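Tue 6 January

Caught the early tram to the Brerkeck for the printmaking show before it got busy. Two rooms of linocuts and a long corridor of posters, mostly from the Plidulberg years. I paid for the catalogue as well and regretted the weight by lunch.

The big harbour print is better in person. The grey is much colder than in reproduction and you can see where the block was recut along the waterline. I didn't care for the late colour work – too much orange, and hung too high. The label says the edition was 600, but the catalogue has 599. I asked at the desk and they wrote it down.

Sat in the courtyard for half an hour and made notes. The Swai posters deserve a room to themselves and I'll say so in the review.

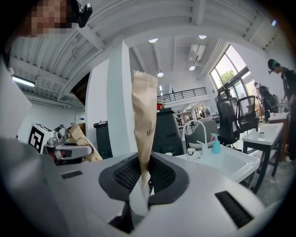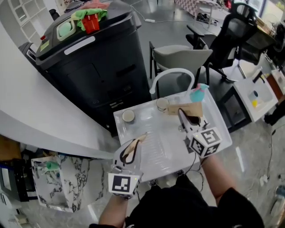 The woman at the next table in the café had been round twice and thought the posters were the weakest part, all slogan and no drawing. She'd seen them at Cilembridge in June, she said, where they were pasted straight onto the wall and looked the better for it. Glass did them no favours. I said I'd still take them over the orange ones, and she agreed with that much.

Back by four. Review is at 727 words and needs to lose the paragraph on framing. Must ring about the print loan tomorrow.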